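4.2. Reading together and reading for the record

The second part of our material comes from the Sunday meetings of the Gririer listening circle in Grurkdale. The circle was started by Domenica Imhof in the back room of her record shop, and its members read one book on popular music for every 3 meetings. In the period of our study they read 7 books. Five of these were books about one single album, and the other two were memoirs of musicians. We attended all meetings except one, took notes by hand, and later made interviews with 25 members. The interviews were done in German or in English, and we translated the German ones ourselves.

In the previous section we argued that the short album book asks its reader to do two things at the same time. The reader must follow the story of the band, and must also return to the songs in their order. For a reader who is alone at home this can be solved in a private way. Some members told us that they stop after each chapter and play the song. Others read the whole book first and wait with the record for several days, so that it feels new to them again. In the group such private habits become visible and have to be agreed upon. At the first meeting on the Flitard book (the title used in the circle for the study of the band's second album) there was a long discussion on this point, and it was not resolved until the evening was almost finished.

The rule which was finally accepted is simple. One side of the record is played without talking, then the chapters on this side are discussed, and then the other side is played. Members may have the book open during the music, but they should not turn to pages belonging to the other side. Several members found this last part too strict. It was kept anyway, and in our notes from the later meetings we find only a few cases where somebody did not respect it.

What interests us is how the rule changed the way the members talked about the author. Before the rule, most remarks were of the type that Kaufmann calls "checking": the reader compares a date, a chart position or the name of a studio with what he or she already knows. After the rule, checking did not disappear, but it moved to the break and to the kitchen. In the discussion itself the members spoke more often about descriptions of sound. They asked if a bass line can be called "nervous", or if the author had heard a second guitar where there was only one. Questions of this type are hard to close, and the group seemed to enjoy them for this reason. 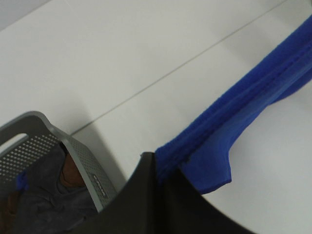 Figure 5. Folded blue cloth on a white tabletop.

Nikola Krawczyk did not agree that the change came from the rule. In the interview she told us that the group talked more about sound simply because the Flitard book was written in a more open manner than the book before it, which had, in her words, "a footnote for every haircut." According to her, any group would have checked less with such a text, with or without the two sides of the record. She added that she had read the chapters in the wrong order and had still noticed the same sentences as the others.

This objection must be taken seriously, and our material does not allow us to refuse it completely. The two books are different in style, and we have no meeting where the same book was discussed under both conditions. There is however one observation which supports our reading. When the circle came to the first of the two memoirs, there was no single record to play, and the rule was dropped for that book. Checking came back into the discussion immediately, although the memoir is also written openly and contains very few dates. Damian Oberholzer, who had been in favor of the rule from the start, complained about this in the same meeting and asked that at least some songs should be played between the chapters.

A second difficulty is the age of the members. Many of them bought the discussed records when they were new, and for them a book about an album is also a book about their own school years. Erzsébet Illés described her reading as "looking for myself in the back of the hall." Younger members had no such memory and sometimes felt that they could not contradict the older ones. Sawsan Sfeir said that she learned to speak first, before the stories began. We did not plan for this difference in our interview guide, and so we can describe it only in a limited way. It will be treated again in section 5, together with the question of who was permitted to choose the next book.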